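Nutham Regional Library Service
A thread on changes to our borrowing rules, which take effect in September. We have received many enquiries at the desk and by telephone, and we hope to answer most of them in the posts that follow. 1/

The changes apply at all three of our branches: Nutham Central, Garkby and Cultstead. The mobile library follows the same rules as Nutham Central, including on its fortnightly run past the Jaiswal Road shops. 2/

Overdue fines on books, magazines and audiobooks will end. Any fine already on a member's account will be cleared when the new system is switched on. Members do not need to apply, telephone or bring in a letter. 3/

Charges for lost or badly damaged items will remain. An item is treated as lost when it is six weeks past its due date. If it is then returned in good condition, the charge is removed from the account in full. 4/

We have been asked whether a member may supply a replacement copy in place of paying. Yes, provided it is the same edition and the branch has agreed beforehand. Please speak to staff before buying anything. We are unable to accept book club editions or ex-library stock. 5/

The standard loan stays at three weeks. Items will now renew automatically, up to two times, unless another member has placed a hold. An email is sent on the morning of each renewal. Members without email may ask for a printed slip or a telephone call. 6/

New release fiction is the exception. These titles carry a yellow spine label, are lent for one week and do not renew. The hold queue for one novel reached 106 members over the winter, and a shorter loan is the fairest means we have of moving such titles along. 7/

The limit on physical items rises to 30 per adult card. Children's cards will have the same limit. Parents and guardians at Cultstead asked for this repeatedly during the autumn consultation — their comments on picture books were particularly firm. 8/

Holds. A member may have up to 15 holds at a time. Each will be kept on the collection shelf for seven days, then passed to the next person or returned to its home branch. The charge for placing a hold is abolished. 9/

Collection shelves are arranged by the last four digits of the card number, followed by the first two letters of the surname. Several members have told us they would prefer their surname not to appear in full, and we agree. 10/

On inter-library loans: these continue to attract a fee where the lending library charges one. Staff will advise the amount before the request is sent. Please allow up to four weeks, and longer for theses and bound newspapers. 11/

Local history material at Garkby remains for use in the reading room only. This includes the rate books, the parish maps and the Jaiswal collection of shopfront photographs. Photocopies may be ordered at the desk, subject to the condition of the original. 12/

The Jaiswal collection now has a complete finding aid, compiled by our local history librarian, Petronella Potgieter. It lists more than 1,000 prints by street and year. A paper copy is held at each branch and the catalogue version will follow. 13/

Several members have written about cards for people without a fixed address. A card may be issued on the strength of a letter from a support agency, a shelter or a school. Where none of these is available, staff may issue a card with a limit of 2 items, reviewed after three months. 14/

Members under 16 will still need the signature of a parent or guardian to join. Once they have joined, their borrowing record is their own. Staff will not read out the titles on a young person's card to another adult, although they will confirm whether anything is overdue. 15/

Opening hours are unchanged at Nutham Central and Garkby. Cultstead will open one hour earlier on Monday, at 9 a.m., to make room for the toddler story session. Places are limited and are filled in order of arrival. 16/
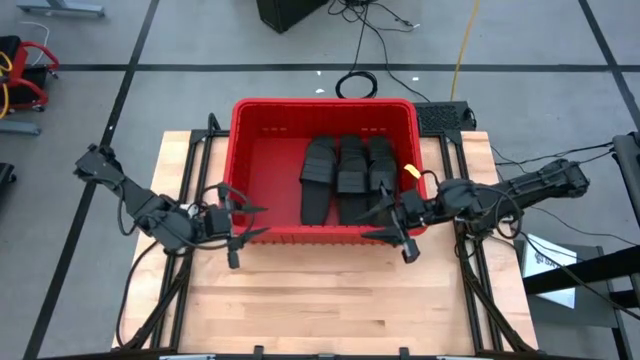 The returns chute at Cultstead will be closed for repairs to its hinge during the first half of the month. Please hand items in at the desk during opening hours. Loans due at that branch while the chute is shut have been extended, and no member will be billed on account of the closure. 17/

Jigsaws and board games may be returned only across the desk, at every branch. Pieces go astray in the chute. We do not charge for a single missing piece, but we do ask that you write it on the card inside the lid so the next household is warned. 18/

Printing and photocopying prices will be held for a further year. The daily allowance on public computers remains two hours, and staff may extend this when no one is waiting. Job applications and government forms will be given priority at busy times. 19/

We have been asked what the end of fines will cost. Fines brought in less each year than we had budgeted for, and a good part of the sum was spent on postage and staff time in collecting them. The full figures are in the annual report, available at any desk on request. 20/

We have also been asked whether books will come back at all. We shall be monitoring return rates at each branch and will publish them after six months, and again after a full year. Should waiting times lengthen, we will look first at buying additional copies. 21/

Members whose cards were suspended over unpaid fines are warmly invited to return. The suspension will be lifted automatically. If your card has expired as well, please bring one piece of identification showing your current address and it will be renewed at the desk. 22/

A printed guide to the new rules is available in large print. The first 100 copies have been sent to the branches and to the seniors' residence in Garkby, and more are on order. An audio version may be requested by telephone. 23/

Comments on the rules may be left in the box at any branch or sent through the contact form on our website. Please include your card number only if your question concerns your own account, and do not post it in reply to this thread. 24/24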